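Where the Water Goes: Laundry, Hardness and the Cost of a Clean Shirt

The average wardrobe is washed far more often than it is replaced, yet most published advice on clothing concerns the buying of it. The washing is left to habit. In hard-water districts such as Grerkthorpe, where the mains supply passes through chalk before it reaches the tap, habit can shorten the life of a cotton garment and raise the amount of detergent needed to clean it.

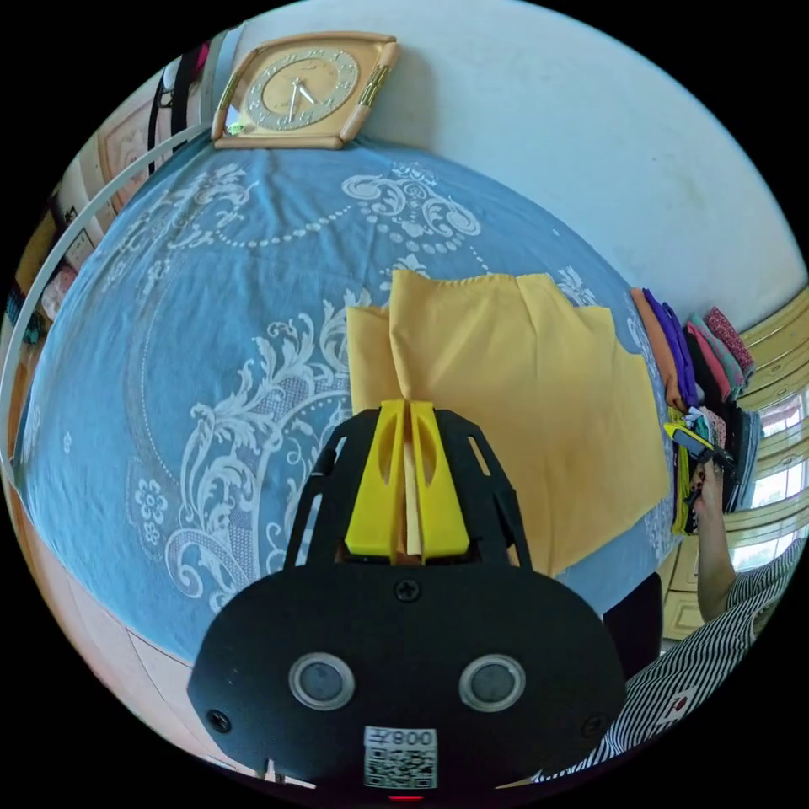
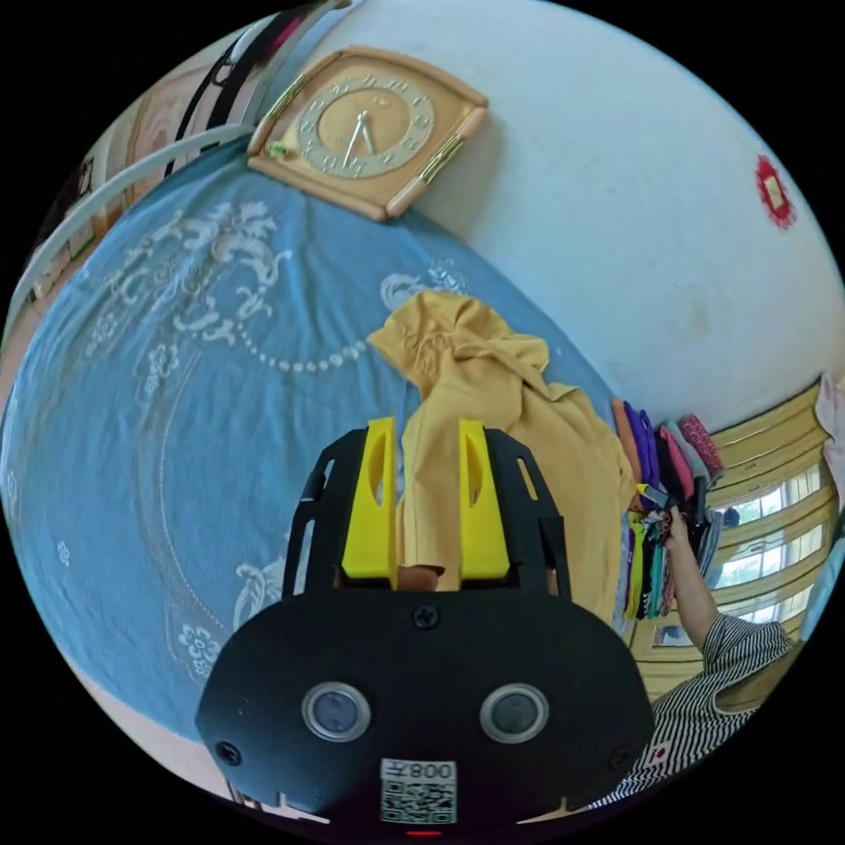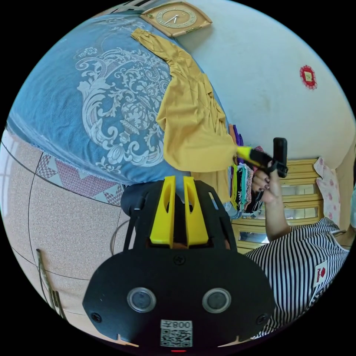
What hardness does to cloth

Hard water contains dissolved calcium and magnesium. When it meets soap, the calcium combines with the fatty acids to form an insoluble scum, part of which settles in the weave. Modern detergents are less prone to this than soap, but they are not immune. Some of the active ingredient is still taken up by the minerals before it can act on soil, and manufacturers print separate doses for soft, medium and hard water for that reason.

The deposits are slight after one wash. Over a year of weekly washing they make cotton stiffer and duller, most visibly in deep colours. Towels lose absorbency. Elastic in cuffs and waistbands is affected less by the minerals than by the hotter programmes people choose when clothes no longer look clean.

The Prellside trial

Prellside, a small textile testing house, spent 11 months washing plain cotton jersey in water from three supplies. A total of 593 samples went through the machines, all cut from the same batch of cloth and all washed with the same powder. One group was dosed for hard water, one for soft, and one with a fixed scoop regardless of supply.

The fixed scoop gave the poorest result. In soft water it left residue that needed a second rinse. In hard water it under-dosed the load, and greying could be measured well before the trial ended. The samples dosed to suit the supply kept more of their original brightness in every case, and the difference between a 30 degree wash and a 40 degree wash was small by comparison.

Prellside also recorded drum loading. An overfilled drum prevents cloth from falling through the water, and it is that fall which does most of the mechanical work. The usual test is a hand's width of space above a dry load. Underfilling has its own cost: garments rub against the drum more than against each other, and pilling increases.

Softeners, tablets and the drum

Ion-exchange softeners, plumbed in at the mains, remove the problem before it enters the house. They need salt, a drain and a certain amount of cupboard space. Rerard, which supplies compact units for flats, rates its smallest model at 700 litres between regenerations. A household that runs the machine daily and also softens its bath water will pass that figure quickly, so the unit is better suited to one or two people.

Water-softening tablets are simpler. They bind calcium within the wash itself and allow the soft-water dose of detergent to be used. They do nothing for the kettle. Whether they save money depends on the price of the detergent they displace, and with a cheap powder the saving may be nil.

Fabric conditioner is often bought as a remedy for stiffness. It coats the fibre with a thin lubricating film and leaves the mineral deposit where it is. On towels and sportswear the film reduces absorbency, and on these it is best left out.

Drying and finishing

Line drying in still air produces the stiffest result, as the fibres bond lightly to one another while the water leaves. Wind breaks these bonds, and so does a sharp shake before pegging. Ten minutes in a tumble dryer at the end of line drying has much the same effect at a fraction of the energy of a full cycle.

Knitted garments should be dried flat or over a wide rail. Jersey hung from the shoulders while heavy with water will lengthen, and the stretch is seldom recovered in full. Hooded tops dry unevenly - the doubled cloth at the hood and pocket holds moisture long after the sleeves feel dry - and should be turned once.

A local experiment

Lodhi, a shared laundry on the Grerkthorpe ring road, fitted a central softener in February and has metered its use since. It had completed 3793 cycles at the last reading. Detergent is dosed automatically and the quantity has been cut twice. The older machines, which had been descaled every quarter, have so far needed no treatment. The laundry plans to open one of the heating elements for inspection at the next service, and the meter readings will be posted by the door.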